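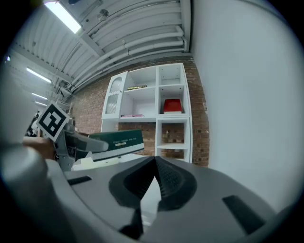
Home Courses Handouts Timetable Contact

Farm Bookkeeping and Records, Handout 4: Stock Valuation and the Year-End Count

9 min read

Read this before the session and bring it with you. We will work through the Laur figures in class, so a calculator is needed. Handout 3 covered the cash book and the bank reconciliation. If your cash book does not yet agree with the bank, fix that first. A valuation put on top of a wrong cash book gives a wrong profit.

1. Why stock is valued

The cash book shows what was paid and what was received. It does not show what was left in the barn on the last day of the year. If a farm buys feed in the last month and still has most of it when the year ends, charging the full bill to that year makes the profit too low. The following year, which gets the feed without paying for it, looks too good.

The adjustment is the same for every kind of stock:

Opening stock + purchases - closing stock = cost used in the year

The closing stock of one year is the opening stock of the next. The two figures must be identical. If you find an error in last year's closing figure, do not quietly change the opening one. Make a note of the difference and take it to whoever prepares your return.

2. What counts as stock

For this course, stock means:

- Purchased feed, seed, fertilizer, sprays, fuel, bedding and packaging
- Harvested crops in store, whether for sale or for feeding
- Growing crops, at the cost put into them so far
- Livestock held for sale

Tractors, trailers and buildings are not stock. They go on the asset register and are covered in Handout 6. Breeding animals are a separate question. Many farms treat them as assets with their own schedule, and the method chosen has to be followed every year. Write down which method you use at the front of the valuation book.

Goods that have been delivered but not yet paid for are stock, and the unpaid bill goes on the list of creditors. Goods paid for but not delivered are not in your count, but they are a prepayment. Students mix these two up more than anything else in the module.

3. Doing the count

Pick one day and stick to it. If your year ends on a Saturday and you can't count until the Monday, keep every delivery and sales ticket for the days between and work back. Add back what left the farm. Take off what arrived.

Use a count sheet with these columns:

Location / Item / Unit / Quantity / Condition / Counted by

Leave the price column off the sheet you carry around the farm. Prices go on later in the office.

Part bags are entered as a fraction of a bag. For grain in a bin, measure the depth at several points and use the average, then multiply by the floor area and by the weight per unit of volume for that crop. Write the measurements on the sheet as well as the result, so the working can be checked later. For a fuel tank, write down the dipstick or gauge reading and the time you took it.

Start at one end of the yard and finish at the other. A farm that counts by item ends up walking into the same shed four times and usually misses a corner of it.

4. Putting a price on it

The general rule is the lower of cost and net realizable value. Cost is what you paid, including delivery. Net realizable value is what you could sell it for now, less the cost of selling it. Take each line separately. A loss on one line may not be hidden by a gain on another.

Home-grown crops have no purchase invoice. Cost is built up from seed, fertilizer, sprays, fuel and hired labor. Your own unpaid labor is left out. Where those costs can't be separated by crop, some farms use a fixed percentage of market value instead. Check that the method is allowed where you file, and don't switch between methods from year to year.

Where the same item was bought at several prices, use first in, first out. The oldest delivery is taken to be used first, so what is left is priced at the latest invoices.

5. Worked case: Laur

Laur is a mixed farm that buys in its supplement feed. The figures for that one feed account are:

Opening stock: $1,103
Purchases in the year: $1,958
Closing stock: 37 bags at $16 a bag, or $592

Cost used = 1,103 + 1,958 - 592 = $2,469

The cash book on its own would have shown $1,958. The farm used $511 more feed than it bought, because it ran its stock down. That $511 comes off the profit.

Now suppose the bags have been damaged by damp and would only fetch half of what they cost. Closing stock drops to $296 and cost used rises to $2,765. Enter the new figure and write the reason beside it.

6. Second case, for you to do

Mitura grows potatoes and stores them for sale through the winter. The year ends in August, with the early crop lifted and the main crop still in the ground. Before class, list what you would expect to see on the count sheet under each heading in section 2. Then mark which lines can be priced straight from an invoice and which need a cost built up. No dollar figures are needed for this one.

7. Paper or software

Either is fine. Tivix and Gundent, the two packages installed in the computer room, both have a stock screen. Tivix asks for the closing valuation as a single figure per category, so you will need your own sheets behind it. Gundent takes it line by line and prices it for you, but only from the last invoice entered. If you entered invoices out of date order, the price will be wrong. Print the valuation report before you close the year. Once the year is closed, neither package will let you reprint it as it stood on the day.

Whichever you use, keep the original count sheets, signed, in the year-end folder. A pencil sheet with mud on it is better evidence than a clean typed copy made a month later.

8. Common errors

- Opening stock does not match last year's closing stock
- Feed priced with the delivery charge left out
- Crops sold before year end but still in the shed counted as yours
- Contractor's or neighbor's goods stored on the farm included in the count
- Fuel left out altogether
- Sales tax included in the price when it has been reclaimed

For next session

Finish section 6. Bring one real feed or fertilizer invoice with the supplier's details covered up. Read Handout 5, sections 1 to 3, on creditors and prepayments.

Previous: Handout 3 Next: Handout 5 Back to top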